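Lab 3 handout: Comparing finger coverings on ribbed and tapered parts
Revised March 6, 2025

Read before coming to the bench. The controller primer and the safety sheet are separate and are assumed known.

Purpose

The lab compares two finger coverings on the same parallel gripper: the Rokidura sleeve, a soft black cover with a rounded face, and the Altau pad, a flat and harder insert. Both fit the same finger blanks, so arm, controller and approach path stay fixed for the whole session. The only quantities that change are the covering and the closing force.

Why a tapered part

Most grip tests use a block or a straight cylinder. Both flatter the gripper. With parallel sides the contact force has no component along the axis of the part, and slip depends only on friction and load. On a taper, the closing force has a small axial component that pushes the part toward its narrow end. If the half angle of the taper is a and the friction coefficient is mu, the part stays put, ignoring weight, as long as tan a is less than mu. A smooth plastic taper held by a worn pad can come close to that limit.

Ribs change the problem. A soft covering deforms into the gaps between ridges, and axial slip then requires the covering to shear or to climb over a ridge. A hard pad touches only the crests. Its contact area is small, the local pressure is high, and the friction model above is a poor fit in either case. Record ribbed and smooth grips in separate tables. 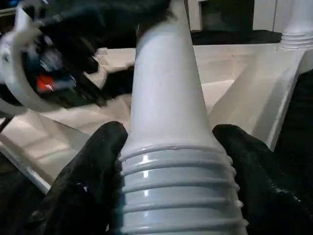
Grip height matters more than most groups expect. Measure it from the bottom of the part to the center of the finger face, and keep it constant within a series. If the finger face straddles the transition between ribs and taper, discard the trial. The contact is then partly on crests and partly on a slope, and the result cannot be assigned to either table.

Camera

The wrist camera is used for alignment and for the slip record. Save one still after closing and one after the hold. Slip is read as the shift of a ridge relative to the edge of the finger, in pixels, and converted with the scale from your calibration card. On the smooth section there is no ridge to follow, so use the transition line. Glossy crests saturate easily. Lower the exposure until the individual ridges can be told apart, then lock it. Auto exposure must be off for the whole series.

Procedure

Load the Belhaj controller profile named grip_compare. Check that the force limit reads 100 percent of the profile value before scaling it down.
Home the arm and zero the wrist force sensor with the fingers open.
Approach, close, wait 2 seconds, save the first still.
Lift 146 mm at the profile speed. Hold for the time given on your group sheet.
Save the second still, lower, release.
Repeat until each covering has its full set at each force level. Wipe the coverings between sets and note any scuffs, with position, in the log.

Do not re-zero the sensor inside a set. Drift is corrected later from the open-finger readings.

Reporting

Give slip against closing force, one curve per covering, ribbed and smooth on separate axes. State the grip height in the caption. Dropped parts are plotted at the top of the axis with an open marker and left out of the fit.

Discuss whether the slip limit on the smooth section agrees with the tan a condition, using the friction values you measured in October on the Prinine tilt rig. A disagreement is acceptable if the likely source is identified and its size estimated.

Hand in the log, the stills and the two plots as a single archive.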